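Subject: Re: [purkidport-gigs] Anuvau tickets and the presale muddle
Date: 8 December 2021

Hello all,

Sorry for the slow answer, I've been meaning to sit down with this since the weekend. I'm quoting the bit I want to reply to and snipping the rest (digest readers, you're welcome).

> Am I the only one who thinks the Anuvau presale was a shambles? I had
> the code from the Tadus newsletter, I was on the page before it opened,
> and by the time it let me in there was nothing left but restricted view.
> The same seats were on a resale site before lunch for twice the money.
> I've been going to the Wieczorek since it had the old carpet and I've
> never once had to queue behind a spinning wheel to see a band there.
> Is it worth writing to anybody or do I just sulk?

You're not the only one! I got two in the end, but only because my browser fell over and I came back in on my phone, which for some reason put me further up the queue. That can't be how it's meant to work.

I do think it's worth writing, and I'd write to the Wieczorek before Tadus. Tadus are only the promoters and they'll send you the standard reply about high demand (I have three of those now, I could paper the loo). The box office does read its post. When I moaned about the booking fee on the summer show I got a proper answer from a human being, and the fee on collected tickets had gone by the next on-sale. 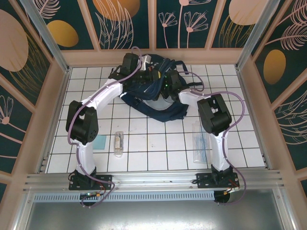 The thing to remember is how small the room is. It's 396 with the balcony open, and that's before the guest list, the label's seats and the two rows they lose behind the sound desk. Put a band in there who filled the big tent in July and of course most of us will end up with nothing. I don't mind losing out fairly. What I mind is that the code was the same one for everybody and was sitting on a public forum the night before, so it wasn't much of a presale at all, was it?

Also, the limit was six per person. Six! For a room that size! Four would be generous and I'd be perfectly happy with two. I did say this after the last one and was told people like to come in groups, which is fair enough, but I've never managed to get five friends to agree on a support act, never mind a date.

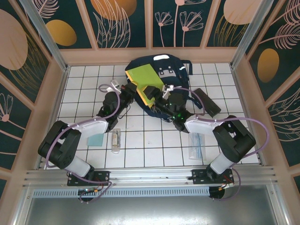 *Two robot arms and a navy backpack.*

On the resale prices: please don't buy from those sites, however tempting it gets. The ticket terms say the name has to match, and on the last Anuvau visit they were checking at the side door. I watched a couple get turned away in the rain and it was horrible. If you've got a spare, post it here at face value with SPARE in the subject line, and we'll shift it the way we always have. Up to eight came through the list that way last time, depending on whether you count the pair that went round twice.

I've got a rough letter on the go, asking for individual codes, a lower limit and returns to go back through the box office. It's a bit ranty in the middle so I'll calm it down before I send it round.

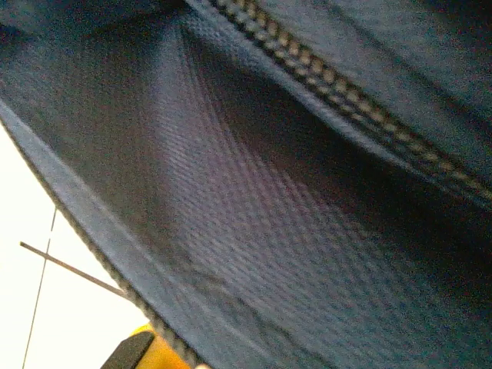

One list member has already told me off-list that individual codes won't help unless the balcony is held back for counter sales, because half of Purkidport's regulars don't get the newsletter and never will. I hadn't thought of that and I think it's right, so it's going in. The same message says the counter opens at ten these days and that they do sometimes put returns out in the week of the show, so it might be worth walking past if you're in town anyway.

As for sulking, I'd do that as well. I put the second album on and sulked through the whole of side one and felt much better.

If you want your name on the letter, reply to me and not to the list, please, or we'll have another day like the one with the car park thread. And does anyone know who's supporting yet? The poster only says "plus guests".

Cheers for now

--
purkidport-gigs: to leave the list, send a blank message with UNSUBSCRIBE in the subject line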